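3.2 Surface and Label Study

The second group of objects consisted of soft versions of grocery items. Lerato Kekana and Ryan Birkett reviewed each piece for outline, color and lettering before it was entered in the Callberg display list. 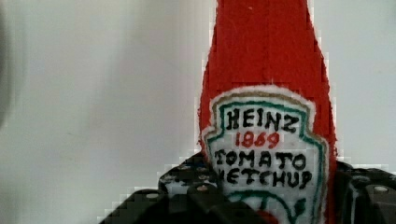

Figure 2. Soft ketchup bottle, red with white keystone label.

The fuzzy surface softens the edges of the label, but the word "HEINZ" remains easy to read. Lettering on the remaining items was reviewed in May.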